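4.2 Recording protocol and signal screening

Participants wore the Sarkinel wristband on the non-dominant arm for 34 consecutive nights and during waking hours whenever practical. The band samples reflected green light at the wrist and derives an interval between successive pulses. Data were held on the device and passed to the participant's phone each morning, then to the study server at the Skuvville site. No result was shown to participants during the recording period, so that alerts could not affect when or how long the band was worn.

Of the participants enrolled, 362 supplied enough data for analysis. The minimum was set before enrollment opened and was not changed. A night counted as usable if it held at least 2 hours of pulse intervals that passed the screening steps described below. Nights that failed were dropped whole. We did not fill gaps by interpolation, as earlier work with wrist sensors has shown that filled segments can look more regular than the underlying rhythm.
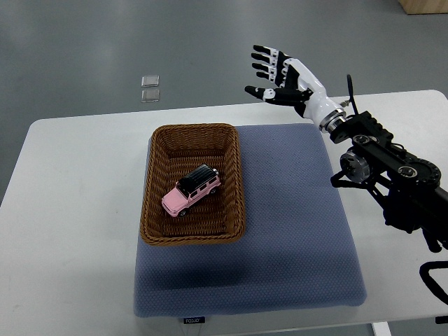

Figure 4. Blue-gray padded mat on the white table.

Screening was carried out in two passes. The first pass removed segments in which the motion sensor exceeded a fixed threshold. Wrist motion changes the optical path and produces peaks that the detector can mistake for heartbeats. The second pass compared the shape of each pulse with a running template built from the same night. Pulses that matched the template poorly were marked, and a segment was dropped when marked pulses made up a large share of it. The template was rebuilt after every 2000 accepted pulses to allow for slow changes in skin contact and blood flow.

The second pass needs some care. An irregular rhythm changes the filling time of the heart between beats, and the pulse that follows a short interval is often weak. A strict template would reject exactly the pulses of interest. For this reason only the rising edge of the pulse was compared, and its height was ignored. The same rule was applied to all participants, including those with a prior diagnosis.

4.3 Reference readings

A chest patch recorder from Fankhauser served as the reference. It was worn during the final week of the recording period. Clocks on the two devices drift apart slowly - the offset was estimated each night from the pulse intervals themselves, and the patch record was shifted to match. Nights with no stable offset were treated as missing.
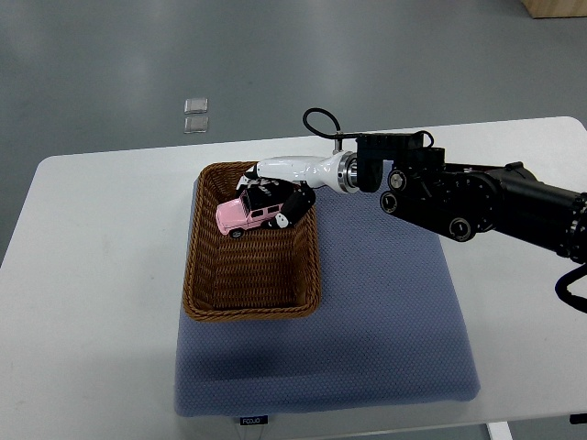

Robot arm holding a pink toy car inside the wicker basket.

Patch records were read by two technicians who had no access to the wristband data. Each marked the start and end of any irregular episode. Where the readings differed, a cardiologist made the final decision from the patch record alone. Agreement was scored by episode and by total time in irregular rhythm, and the two scores are reported separately. A single long episode can dominate the second score while adding only one entry to the first.

4.4 Limits of the method

The wristband reports rhythm only when the wearer is still. Short daytime episodes are therefore likely to be missed, and the results should be read as applying mainly to sleep. Frequent early beats may also raise the irregularity score in people who do not have atrial fibrillation. The classifier, built with the Fokside toolkit, uses the order of the intervals as well as their spread, but this reduces the problem without removing it. Skin tone, tattoos and low room temperature can each weaken the optical signal. Room temperature was not recorded.
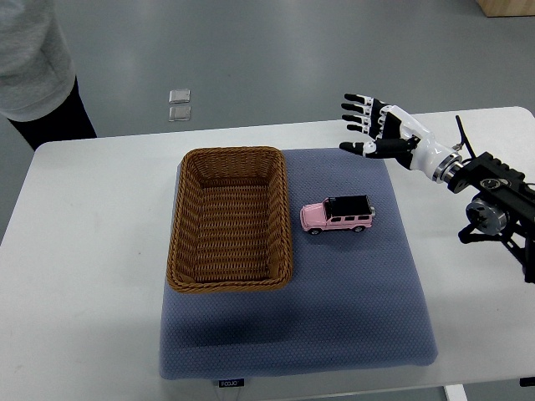

Can a wrist sensor alone confirm atrial fibrillation?
A wrist sensor can flag a rhythm that needs follow-up, but the diagnosis still requires an electrocardiogram read by a clinician.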